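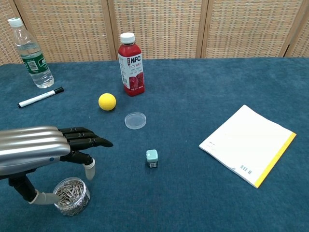 MINUTES: ROBOT HAND CLUB, JULY MEETING

Monday, 6:30 p.m., Room 11, side entrance (the front one locks at six, as Bernd has now learned twice)

Present: Wiebke Wunderlich (chair), Shiela Cabanatuan (grip code), Gunther Sauerland (hardware), Bernd Lammers (faculty adviser, from 6:50)
Minutes: Heike Sperling
Apologies: none received, though several were owed

1. Minutes of the last meeting

Approved with one correction. Gunther did not "threaten" to rewire the wrist. He "offered." The secretary accepts the change and keeps her opinion.

2. Tabletop challenge

Wiebke reminded everyone that the Illura regional allows one hand, one table and ordinary objects chosen by the judges on the morning. We don't get to see their list. Last year's is said to have included a boiled egg, but Bernd has asked that we stop repeating this until somebody finds it in writing.

Our own practice set now stands as follows: the tub of paper clips, the water bottle, the red juice, the marker, the yellow foam ball, the clear lid, the little teal cube and the notebook. Shiela wants to add something soft and badly behaved, such as a sock. Agreed, provided it is a clean sock. Shiela to supply.

Gunther asked whether the juice could be swapped for a second water bottle in view of the cloth. Wiebke said judges are not known for their concern about cloth. The juice stays, cap on. Gunther asked that his objection be minuted, and it has been.

3. Paper clip tub

Long item. Shiela's approach is to come in low from the side, with the thumb on one wall of the tub and a fingertip on the other, and the remaining fingers held out of the way. Gunther thinks they are not out of the way enough and will catch the bottle one of these days. Shiela replied that they would catch the bottle only if somebody put the bottle there. Gunther said somebody would. It's a competition.

The sticking point is squeeze. The tub has no lid, so a tilt costs us clips, and under the Illura rules spilled contents score zero for the object even if the container arrives in perfect health. Bernd asked if we could score ourselves more kindly in practice. The chair said no.

Decided: slow the close by half, lift straight up before any sideways travel, and stop the wrist from rotating until the tub is clear of the table. Shiela to have this in the Zelomholm branch by next meeting. Whoever empties the tub onto the cloth picks up the clips, by hand, their own.

4. The lid

Nobody wanted to talk about the lid. Flat, clear and thin, and the fingertips can't get under it. Suggestions were:

- slide it to the table edge and take it from there (Wiebke)
- press down and drag, then hope (Gunther)
- suction (Bernd, who was reminded that it is a hand)

Wiebke's suggestion to be tried first. The cloth grips more than a bare tabletop would, so Gunther will also test on the bench without it.

5. Logging

The Eltoseck logger is up to 3843 grasp attempts, a figure that sounds splendid until you learn that it counts every time Gunther opens and closes the hand to show visitors. Heike proposed a "showing off" button to pause the count. Carried, Gunther abstaining.

Wiebke would like 1000 properly labeled attempts before the regional. Everyone is to write the object name in full. "Thing" appears in the log 24 times and has been of no use to science.

6. Money and parts

Kuhlmann have replied about the spare fingertips. They will sell them to us in pairs or not at all. We need three. Bernd to ask whether the department can bear the cost of four, and to ask before ordering this time.

The request for a club jacket was deferred again. Wiebke noted that we are a club of five and would look like a bowling team that had lost somebody.

7. Room

The folding screen stays behind the table during test runs. It gives the vision code a steady background and gives the rest of us somewhere to keep our coats. Please don't move it between runs to fetch a coat. You know who you are, and so does the log.

8. Any other business

Bernd asked if the hand has a name yet. It does not. Four names were put forward, three were unsuitable for a school newsletter, and the fourth was "Gunther." Deferred.

Shiela has the key over the break.

Meeting closed 8:05 p.m. Next meeting in two weeks, same room, and bring the sock.

Actions
Shiela: slow close and straight lift; sock
Gunther: lid tests with and without cloth
Bernd: Kuhlmann order, approval first
Heike: pause button for the logger
Wiebke: write to Illura about table height, again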